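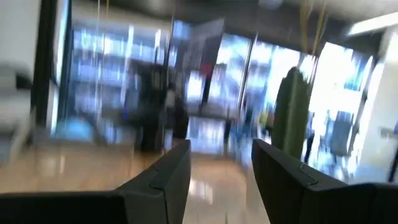 *Wrist camera view with the gripper open. The gap between the fingers is empty.*

# Tracking down missed grasps on a two-arm snack sorting cell

Last updated June 26, 2020

These are the steps we use at Takness when an arm closes its gripper on nothing and carries on as if it were holding a bar. The fault was logged as Zikex error 341, "grasp width below minimum," but the log only told us that the fingers had closed too far. It took much longer to find the cause, and there were two causes mixed together.

The task is simple. Two arms face each other across a table, and wrapped snack bars have to go from the table into clear plastic bins. The cell runs on the Zikex controller with the Karia vision package. If you use a different vision package the menu names will not match, but the order of the steps should still work.

## Before you start

Put the cell in hold and wait for both arms to stop moving. Hold does not cut power to the joints. Press the emergency stop before you reach between the arms, and keep it pressed the whole time your hands are in there. We had one near miss in November from someone clearing a stuck wrapper with the cell in hold. A queued move was released from the other console and the arm came down next to their wrist.

Save the log before you reset anything. A controller restart wipes the finger width history, and you need it for step 2.
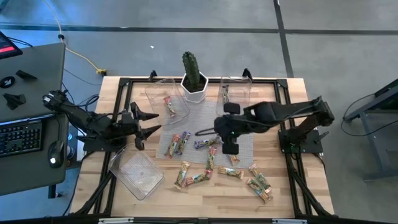
Write down which arm reported the fault. On our cell both arms report 341 with the same text, and the arm ID is only in the detail line. We spent most of a morning adjusting the wrong gripper - check this first.

## Steps

**1. Check the finger zero.** Close the gripper on nothing, at low force, and read the reported width. It should be within 0.2 mm of zero. Ours read 2 mm on one arm. A finger screw had backed out and the finger was seated at a slight angle. Reseat the finger, tighten the screw, and run the zero routine again.

**2. Compare good and bad grasps.** Pull the last 20 grasps for that arm and look at the final width of each one. A real grasp on a bar settles and stays flat. A miss runs straight down to the stop. If you see a third kind, where the width holds for a moment and then drops, the bar is slipping out. That is a force or finger pad problem, so go to step 5.

**3. Check the approach height.** Jog the arm to the table touch point and compare it with the stored value. The touch point needs to be taken on bare wood. Ours had been taken on the mat, so every pick off the bare tabletop stopped too high by the thickness of the mat. Picks on the mat were fine, and for days the fault looked random. A bar lying across the bottom edge of the mat, half on the weave and half on the wood, is a good test piece. If the arm can pick that one from either end, the height is close enough.
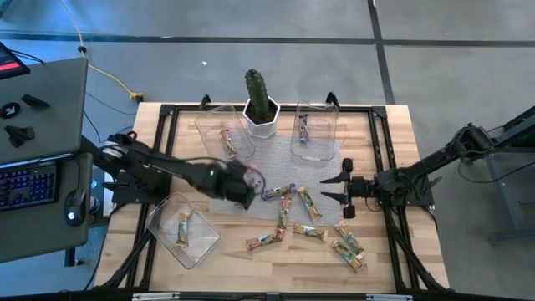
Vision errors come next. Open the Karia overlay and check that each detected outline sits on the bar it belongs to. The wrappers are printed in several colors, and the detector can split one bar into two or join two neighbors into one. Pay most attention to bars that touch or overlap, like the two resting close together toward the lower right of the table, under the right arm's gripper. When a pair gets joined, the grasp point lands in the middle of the combined outline and the fingers may come down on a seam or on the wood.

**4. Fix the joined outlines.** In Karia, lower the merge distance one notch at a time and run detection again after each change. Stop as soon as touching bars separate. If you go too far, single bars start to split at the color changes. We ended up 4 notches below the default.

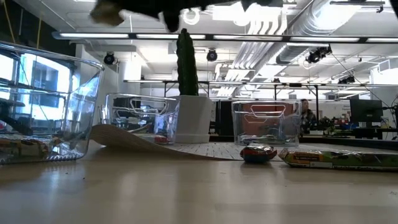 **5. Check force and pads.** Wipe the pads with a dry cloth and look for shiny spots. Raise the grip force in small steps until slipping stops. Puffy packages need less force than bars, so save them as a separate item type in the Eshun recipe file.

**6. Turn on the hold check.** Set the controller to read finger width again after the lift, before the arm moves toward a bin. On a miss it should open, back off, and ask for a new detection. Limit it to 2 retries. Without a limit, ours kept going after the same spot until someone stopped it.

## After the fix

Release the emergency stop with everyone clear of the table, then run 20 picks at reduced speed on the arm you worked on. Include picks on the mat, on the wood, and across the edge. If 341 comes back during the run, save the log and start over at step 1, even if you are sure the screw is tight.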